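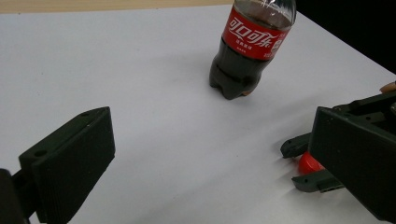 Figure 7.1 A bottle of Coca-Cola on a white tabletop.

Chapter 7
Who Pays for the Empty Cell? Reading a Prison Contract

I spent most of one April in the reading room at Raltelberg, going through boxes of paper about a prison that had never been full. I'd gone there to look up something else (the food budget, if you must know) and I got stuck on a single page. It was a monthly invoice. It charged the public for 900 places, and pinned to the back was the roll for the same month, which listed 539 prisoners.

I assumed I'd misread it. I went and found Milagros Lagos, who had worked in the finance office there before she took up teaching, and she laughed at me for a good while. The contract paid for places, she said, and a place is a place whether there's a person in it or a spare mattress. Then she told me to go away and read the contract properly, so I did, and this chapter is more or less what came out of that.

In Chapter 6 we looked at how a government department decides to buy something. We followed the tender from the first memo to the signature, and we stopped there, as most newspaper stories do. Now I want to look at the long dull stretch afterwards, when the thing has been bought and somebody has to live with it. Prisons are a good case because the contracts run for decades. The minister who signed is long gone by the time the awkward clauses start to bite.

We'll use two prisons all the way through. Raltelberg you've met. The other is Sestell, a smaller place with 219 beds, which was run by the department itself until the management was handed to a company called Insaurralde. The two agreements were written by different people in different moods, and it shows! Raltelberg pays a flat fee per place. Sestell pays a lower fee plus an amount for each prisoner held, and I'd like you to think about what that second part might encourage before I start telling you what I think. Jot it down somewhere, as we'll come back to it in section 7.4.

A word on vocabulary. An "available place" is a bed the operator could fill today if asked. An "occupied place" has somebody in it. A "deduction" is money held back when the operator falls short on something the contract measures, such as staffing on a night shift. You'll see all three in the extracts, and lawyers do love to bend them, so check the definitions page of each contract before you quote from it.

The extracts themselves are at the end of the chapter. Violeta Espinoza translated the Sestell schedule, and I've left her notes in the margin because they're better than mine. Ryota Fukuda disagrees with me about deductions - he thinks they work far better than I do - and I've given him section 7.5 to say so.

7.1 What the fee buys

Start with the first schedule of the Raltelberg contract. It lists everything the operator must provide in return for the flat fee, beginning with beds and ending, eleven pages later, with the cutting of the grass.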